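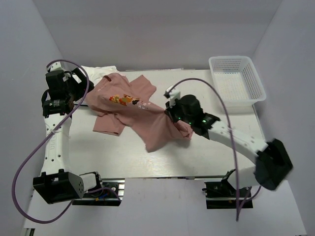 How often should the sheets at Pondbridge be pebbled during a league evening?

Once before each draw, with a light second pass on any sheet that has stood idle for more than an hour.

Ice Workshop Notebook, Pondbridge Curling Club
September, entry begun 4:40 p.m.
Kept by Kaede Oda. Copies to Ilango Marar and Gleice Trindade.

Work resumed on sheets two and three following the leveling flood. The flood was left overnight with the hall lights off and the door to the lounge closed. At the start of the shift the surface was sound from hack to hack, apart from a shallow ridge along the divider on sheet three, near the away end. The ridge was taken down in four passes with the Lokmont scraper. The blade was then changed, as the old one had begun to leave a fine line on the left side.

Water for pebbling was drawn from the treated supply and heated in the Preltis tank. The fine-hole head was used on sheet two and the medium head on sheet three, so that the two could be compared under the same hall conditions. Both sheets were nipped once after the pebble had set.

Test stones were thrown by Nithin Pillai and Tahsin Rathnayake. Draw weight on sheet two was slower than members will expect at the start of the season. Sheet three ran faster and held its speed through the sixth end, after which the center path began to flatten. Curl was even in both directions on sheet two. On sheet three, out-turns thrown toward the home end finished straighter than in-turns. The cause has not been settled. Mr. Pillai considers that the ridge has left a slight fall toward the divider. Mr. Rathnayake suspects the running edge of the stones used, which came from the older set and have not been sent for sharpening. The test should be repeated with stones from sheet five before any more scraping is done.

Supplies. The Chettiar invoice for the new pebble heads and two scraper blades came to $990, against the $1,992 allowed for the fall start-up. A further $400 is held for stone work. Ms. Trindade has asked that no order be placed from that sum until the matter on sheet three is decided.

The dehumidifier on the north wall stopped twice in the afternoon and was restarted by hand both times. Light frost was found on the hog line at the away end of sheet one. It was brushed off and did not return before closing. Mr. Marar will check the drain hose.

Hours on the compressor log were entered late and should be read as of 6:15 p.m. The reading at noon was missed.

Outstanding for the next shift: repeat the turn test on sheet three, check the ridge with the long straightedge, refit the hack rubber on sheet four at the home end, and return the 200 spare scorecards to the lounge cupboard. The medium head is to stay on the can until the repeat test has been written up.

K.O.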